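3.2 Teaching by hand with the paired grippers

When we began planning the recordings, most of us assumed that we would steer the arms from a distance, as our group had done for the earlier drawer-opening work at Galtevdale. We tried this for the better part of June and kept 54 recordings from it. They are perfectly usable, but the people doing the steering found the work tiring, and one can see it in the motion: the arm creeps up to a box, waits, creeps a little further, and closes its fingers long after a person would have been on to the next thing. Na-rae Kwak, who had the most practice of any of us, still took about three times as long with the remote controls as she did with her own hands.

We therefore moved the greater part of the teaching to hand-held grippers, which the demonstrator simply carries to the object and squeezes. The fingers have the same shape as those on the Fontes arm, so that a grasp which holds in the hand has a fair chance of holding on the robot, and each gripper has its own wide-angle camera looking out past the fingertips. Position is recovered from the camera images together with printed marker cubes, and we threw away any recording in which the track was lost for longer than a moment. From 3,000 attempts this left us with 1,857, a smaller share than we had hoped for — Fletcher Henare has since rewritten the tracking step, and we would expect to do better now.

Upright boxes deserve a word of their own, as they gave us more trouble than anything else. A thin box has little to hold it up once it is nudged, and demonstrators differ a good deal in where they like to take hold of it. We asked them to grasp low down and to bring the second gripper in from the side (Figure 4), but otherwise left them to their own habits, which we rather wanted the policy to see.

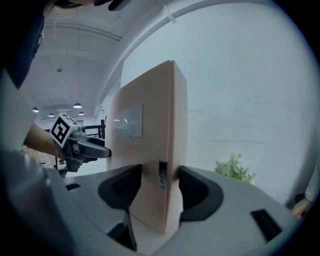 Figure 4. A tall, flat box held upright between the finger pads, seen from the gripper's own camera. The second hand-held gripper, with its marker cube, points towards the box from the left.

3.3 Preparing the recordings

Each recording was trimmed at both ends by Maiara Cordeiro or Lorna Baxter, working from the finger opening and not from the pictures. We set aside 200 of them for testing before any training was done.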